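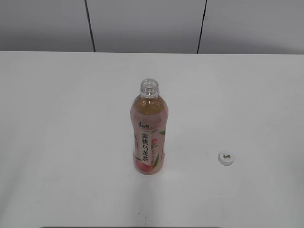

A bottle of peach oolong tea with its cap off.

Salness will start taking bottle caps in its curbside recycling bins in April, the town's public works office said.

Until now, residents have been told to throw plastic caps in the trash, as the sorting line at the Plallungate plant could not handle small pieces. New screens put in over the winter can catch them, plant manager Imani Quintanilla said.

Caps should be screwed back on after the bottle is emptied. Loose caps will also be accepted -- but only plastic ones. Metal lids still go in the can bin.

"Give it a quick rinse, put the cap on and drop it in," Quintanilla said. "You don't need to peel off the label."

The change covers all 2,998 homes on the town route. Apartment buildings served by Adamczyk, a private hauler, will switch over later in the spring. The company has not set a start date.

A trial on the east side last fall signed up 1,486 homes. Dimas Leiw Road and the streets near the school were left out due to roadwork.

Amos Boateng, who took part in the trial, said it took his family a few weeks to get used to the new rule. "We kept tossing them out of habit," he said.

New bin stickers will be mailed with the next water bill. Extra stickers can be picked up at the public works counter, which closes at 4:30 p.m.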